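Notebook, October. Sourdough starter trials, batch 6

Started at 7 in the morning, because the Furside rye jar had already domed by the time I got my coat off! Discard went in the bucket, 181 g kept back, fed with the coarse flour from Geerts and water straight from the tap. I love this flour. It smells like a hayloft and it drinks far more than the bag says it should, so I keep creeping the water up and it keeps taking it.

The Tomgate jar is slower. Small bubbles, very even, a yogurt sort of smell with no bite in it yet.

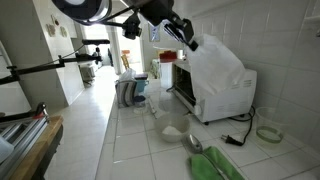 Kalkidan Dinsa reckons the slowness is the flour change and wants the jar left on its old feed for another three days before we judge it. Fair point, and I'd fed it twice on the new stuff without writing that down (writing it down now). Old feed it is.

Dough weight after the second fold was 632 g. Lovely stretch, windowpane on the first try, and I may have called Kristof over to look at it for longer than he wanted.
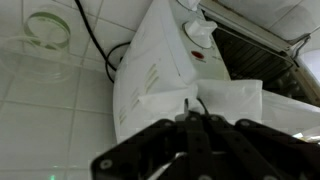 White oven on the counter.

Kristof's question, which I want to come back to: does the rye jar peak early from the rye itself, or from how stiff we keep it? We could split it, one half stiff and one half loose, same flour, same shelf. Cheap to do. I've put tape on two clean jars and called them Brolasness A and B.
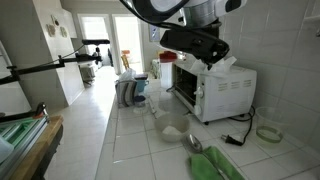
If A and B peak together then stiffness is out and I'll happily eat my words, along with the bread. If B runs ahead, we redo the whole feeding table, and I'm kind of hoping for that one.

Crumb on batch 5, cut at noon: tight near the base, gorgeous and open at the shoulders, roughly a thumb's width of dense stuff underneath. Under-proofed, I think. Flavor is the best so far, really malty.

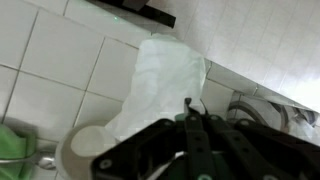
Next time give it the extra hour and shape looser. Also need more rubber bands for marking jar levels, and someone has the good bench scraper.

Rye jar again at 4 p.m.: doubled and still climbing.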